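Switching to a water meter

2025-03-30

We moved on to a water meter in September, after years of paying the fixed charge and grumbling about it. I've had a few messages asking how it went, so I'm writing it all down in one place.

Our house is in Bratden, at the top end, where the pressure has never been much good. There are two of us living here now. The house was built for a family and the fixed charge was worked out on that basis, so we were paying as though there were still children leaving the taps running. I knew this for a long time and did nothing. Then the yearly bill came to over 900 pounds and I rang them up the same afternoon.

The call itself was easy. They asked how many people live in the house, whether we have a garden, whether we use a sprinkler (we don't), and how often we run the washing machine. I guessed at most of it. At the end they gave me an estimate that was well below what we had been paying, and booked a visit to look at the pipework.

The visit was less easy. Our stop tap is under the kitchen sink, behind a panel that my wife and I had fixed shut when we redid the units. I had to take out the bin, the shelf and everything on the shelf, then unscrew the panel, and one of the screws had rusted in place. If you are planning to do this, find your stop tap first and check that it turns. Ours did turn, but only after a good deal of oil and an evening of waiting.

There is also an outside stop tap, in the pavement, with a small iron lid. I had walked over it for years. If yours is in good order and serves only your house, the meter can go in there and no one needs to come indoors at all. Ours turned out to serve next door as well, so the meter had to go inside, under the sink, next to the panel I had just taken off. I have left the panel off. It leans against the wall in the garage now.

The fitting took less than a morning. The water was off for a short part of that. I had filled the kettle and a couple of saucepans beforehand and didn't need most of it.

The first thing I did once the meter was in was look at it far too often. It has a row of black digits and then some red ones, and the red ones are the small amounts that don't matter much for the bill. For the first week I went and looked after every bath. I don't recommend this. It made me short-tempered about other people's showers — one other person's, anyway — and it told me nothing I couldn't have worked out.

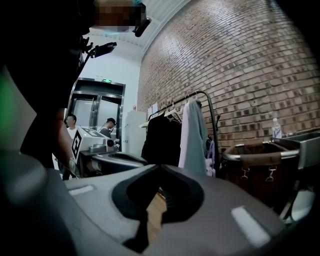 Can you go back to the fixed charge if the meter costs you more?
In our area you can, as long as you ask within 2 years of having it fitted and you were the one who requested it. Other companies may have different rules, so ring yours and get the answer in writing before you book anything.

The most useful test was a leak check. You turn off everything in the house, read the meter, go to bed, and read it again before anyone gets up. If the number has moved, something is letting water through. Ours had moved. Only the red digits, but they had moved.

I put food colouring in both cisterns, which I had read about somewhere, and left them for an hour without flushing. The downstairs one stained the water in the bowl. That meant the seal in the flush valve had gone, and clean water had been running down the back of the pan for who knows how long. On the fixed charge it had cost us nothing, so there was never a reason to notice.

The valve was an old Zenico one and I couldn't find the same seal on its own. Okeke, the plumbing shop by the station, had a whole replacement valve that fitted the same hole, and I put it in myself. You have to take the cistern off the pan to do it, and the two bolts underneath are awkward. Put a towel down. Put two down. I did the overnight reading again afterwards and the red digits stayed where they were.

Since then we have changed a few habits, though fewer than I expected. The washing machine goes on when it is full. I keep a washing-up bowl in the sink and the rinsing water goes on the pots by the back door. We bought a water butt for the garden and joined it to the shed gutter with a kit from Evedum. The kit was fine apart from the instructions, which showed a different shape of downpipe from any I have ever seen. The butt was full within a fortnight and has stayed more or less full all winter, there being nothing to water. I will find out in summer whether it is big enough.

As for the bill, the first one on the meter covered half a year and was clearly lower than half of the old charge. The part for sewage went down too, as it is worked out from the same reading. I hadn't known that when I rang.

I would not tell everyone to do it. My sister has three teenagers and a paddling pool, and she did the sums and stayed as she was. If there are more bedrooms than people in your house, it is worth the phone call.

I still need to sort out that panel. I may cut a small door in it so that the meter can be read without moving the bin.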